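To: Tristemach Residents list
From: Ah-rin Ham
Subject: Re: Number 22 bus and the surgery

Hello all, and thank you for such kind replies (I'm still working through them, so bear with me if yours is waiting!).

Someone from the Karkia end wrote:

> Has the council said why the 22 has to stop short of the
> surgery? My mother can't manage the hill, and a taxi both
> ways is beyond her. Is the petition still open?

It is still open, and we have 413 names so far, which is lovely. The council's letter only says the route is "under review", and I've written back asking what that means for people with morning appointments. 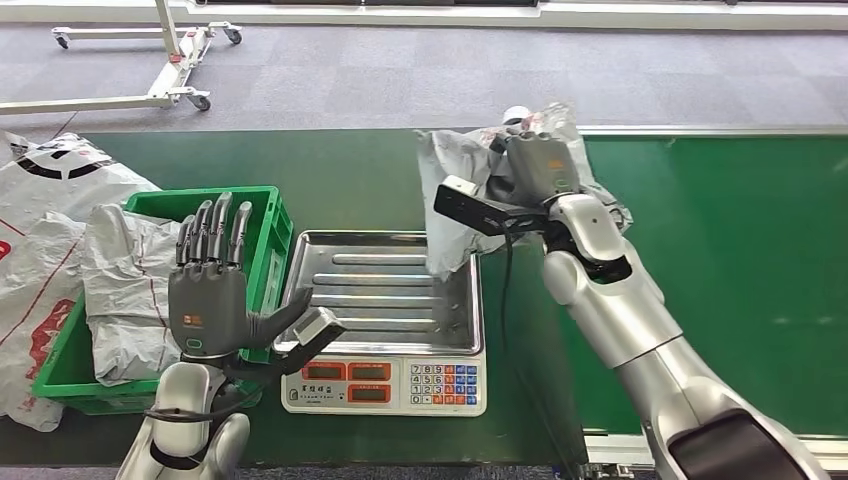

Where to sign

The paper sheets are at the Güneş café, by the till, and at the library desk until the end of February. Please put your postcode, as they threw out three of our sheets last time for want of one, and I was quite cross about it. 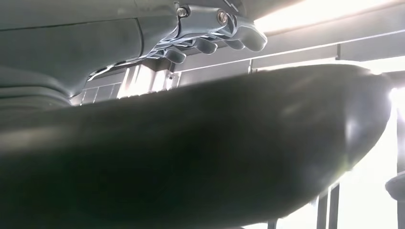

I should also say that our councillor has agreed to meet four of us before the vote. I'd dearly like one of them to be somebody who uses the bus every week, so do write to me if you can spare an afternoon, even if you've never spoken at that sort of thing before.

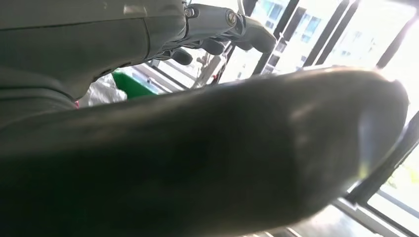

The meeting is at 3 in the Sevix Hall, upstairs, though there is a lift round the back if you ring first. I'll bring the letters and a flask, and anyone wanting a lift in my car need only ask.

Warmest wishes,
Ah-rin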